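Budget season again, and I've promised three different people that I'd write up how we plan money for a bin-picking cell. So I'm doing it as a thread, with a cup of tea, and I'm going to go on a bit. Mute me now if you only came for the garden updates!

Some background. I look after equipment planning for a small lab called Lirnar. We're a handful of people and we do grasping work, which means getting an arm to pick mixed everyday things out of a bin. Our money comes in once a year and whatever we forget to ask for in September we do without until the next one.

The arm is the line everybody stares at. It's the biggest number on the page, it has a nice glossy brochure, and people will happily spend two meetings on it. By my last count it was 60 percent of what we spent on the cell, and I'd guess I gave it 90 percent of my attention. Please learn from me here.

The other 40 percent is where I got hurt. Gripper, wrist adapter, cables, cable ties, clamps, tabletop, bins, a stock of objects, spare fingers, shipping, more shipping, and the hours of whoever puts it all together. I had one row in my first spreadsheet for all of that and the row was called "misc." Oh dear.

Let's do grippers first. We got quotes from Farkanard and from Praltora, and on paper Farkanard was clearly cheaper. Then Kai Eichhorn, who is far more patient with PDFs than I am, read both quotes all the way down and found that Praltora's included a second set of fingers and the flange adapter. With those added to the other one the gap was so small I could have covered it out of the coffee fund.

So my habit now is to rewrite every quote into my own list before I compare anything. Same rows for everybody: tool, adapter, cable, spare fingers, power supply, delivery, a day of somebody's help on the phone. If a row is blank I write to the vendor and ask. They're nearly always lovely about it and quite often the answer is "oh, we can throw that in."

Cables! I want a whole thread on cables one day. The tool cable has to be long enough to get over the wrist with some slack when the joint turns, and the length on the quote is the length of the cable, not the length you get to use after it's been routed along an arm. We bought one too short the first time. Add a generous bit, and buy two of anything that bends all day.

Also in the cable row – ties, sleeves, little sticky anchors, the strain relief bits. It's pocket money, but it's pocket money you'll spend at retail price with overnight delivery if you didn't plan it. Ask me how I know, or ask Vasco Mota, who had to sign the receipt.

Lead times deserve their own column. Praltora told us 9 weeks for the gripper and it was 9 weeks, bless them. The controller option we'd added late took a good deal longer and for a while we had a very handsome arm that we could only dust. These days I put the order-by date next to the price and sort by the date.

Fixturing. We priced a proper machined table with locating pins and all the trimmings and it was lovely and it would have eaten the object budget for two years. We went with wood and clamps. Bins get moved, swapped, tilted, and I'd much sooner undo a clamp than drill another hole in something expensive.

(A word for the clamps, though. Buy decent ones and buy more than you think. They wander off. Ours migrate to other people's benches like geese, and every spring I go around with a box and collect them.)

Bins themselves. Don't buy one, buy a stack, and buy them all in the same order so the walls and floors match. Ours get scratched up and I've stopped minding, but if you need two bins that are the same size and one was ordered a year after the other, you may be in for a little surprise about what "same model" means.

Now my favorite row, the objects. People giggle when they see bath puffs and toy sharks in an equipment budget and I've had to explain them to a very serious finance person, who ended up being rather taken with the shark. But this is the stuff the arm works on all day, and it deserves to be planned like any other consumable.

We keep a working set of 33 objects, and I budget to replace a good part of it over the year. Mesh things get snagged. Soft things go out of shape. Plastic cups hold up pretty well. Boxes get soft at the corners long before they really fall apart, and then they don't behave like the box you had in the fall.

Two tips. Buy duplicates at the start and put them in a labeled tub, as shops drop colors and shapes all the time and you won't find that exact one again. And keep the receipts in with the tub. Vilela, the little housewares place down the hill from us, gives us a small discount for buying by the dozen, and I've never once been asked what a lab wants with so many bath puffs.

Try to pick a mix that's awkward in different ways, too. Something fuzzy, something ruffled with holes in it, something smooth and round that likes to lie on its side, something long and flat. If the whole set is boxes you'll pick a gripper that's good at boxes, and then you'll be asking for another gripper next September. I speak from the heart.

Spare fingers. I've put these down as a yearly cost now and I stopped feeling guilty about it. A jointed finger has small parts in it, small parts wear, and reaching down into a bin with hard walls is not a gentle life. Vasco asked if we could go one year without the line and I said sure, if he'd like to be the spare finger.

People's time is the row I still get wrong. I planned 24 hours of assembly and integration for the last cell, and Kai was kind enough to track what we really spent, and I won't write it down where my boss can see it. It was a lot of evenings. Whatever you put there, please go back and put more, and don't let anyone trade it away for a nicer camera.

One more boring one and then I'll let you go. Service. Decide before you buy whether you're paying for a yearly visit or keeping a pot of money aside for trouble. We keep a pot. It suits a group like ours where we do most of the fiddling ourselves, but if you've got an arm running shifts I'd look hard at the visit and talk to someone who knows more than me.
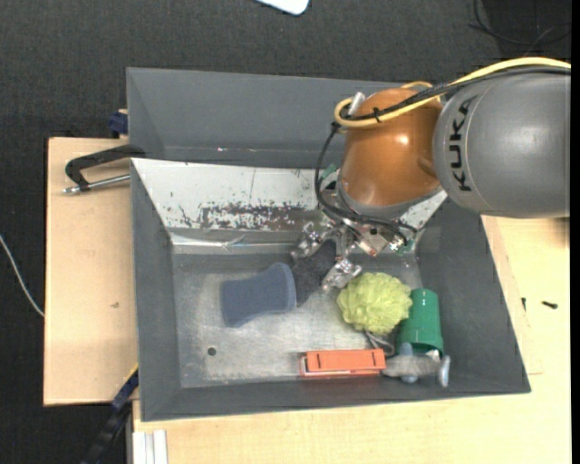
Anyway, the spreadsheet. Several of you have asked for it and I'm happy to share, I just need to take our real prices out and rename the "misc" tab, which I'm sorry to say still exists. Reply or send me a message and I'll add you to the list. And if you've got a row in yours that I've missed I'd love to hear it before September comes around – I've still got time to squeeze it in.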